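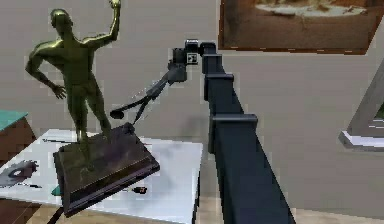 Why did the far end of the link read 9 dB low on one chain only?

Water in the lower N connector on the Isbridge side. Chain 1 (horizontal) was fine the whole time; chain 0 (vertical) went down after the rain and never came all the way back.

2020-10-01, Solbridge roof and Isbridge mast

Started at Solbridge since the ladder was already up. Varum sector, vertical port, swept with the Saarela analyzer from 5.1 to 5.8. Return loss looked the same as the sheet taped inside the cabinet, give or take the noise on the trace. Horizontal port same story. Put both jumpers back, new tape, moved on.

At Isbridge the vertical jumper was bad before I even got it off. The boot had slid down the cable and the self-amalgamating tape under it was wrapped top to bottom, so every overlap faced up and caught the water. Green on the center pin, a few drops in the shell. Cut the connector off and went back 60 cm until the braid was bright. Crimped a new one. The old jumper had that much slack in the drip loop, so no need to pull a new cable.

Swept it again after. Good across the band, small bump near the top end that was also there in the old sheet.
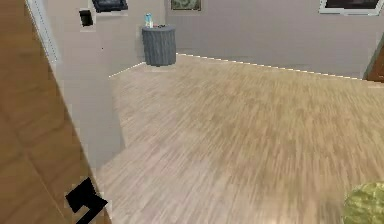
Then realigned, because the clamp had to come loose to reach the port. Azimuth was easy, peaked in one pass. Elevation took longer. There is a false peak a little above the real one and the meter sits on it happily. If chain 0 and chain 1 peak at different tilts, you are on the wrong one. Keep going down.

Left it with both chains within 1 dB of each other. Radio settings are unchanged apart from the channel: moved to a 40 MHz channel centered on 5700 because something new is sitting on the old one. Did not look into what it is.

Ping test overnight settings, for whoever reads the log: 1000 packets per batch, large size, from the Solbridge switch port and not from the radio itself. Pinging from the radio hides errors on the copper.

Torque on the clamp bolts: used the short wrench, hand tight plus a quarter turn. The Varum sheet gives a figure but the torque wrench is still at the shop. Go back and do it right next visit — the top bolt especially, it has a mismatched washer.

Parts used: one N male crimp, one boot, most of a roll of tape. We are out of the boots now. The 52 mm U-bolts in the bin do not fit the Isbridge mast, so please stop packing them for that site.

Still open:
Redo the tape on the horizontal jumper at Isbridge. It is wrapped the same wrong way and only dry by luck.
Ground lug at Solbridge is loose, can be turned by hand.
Copy both sweeps to the shared folder under October.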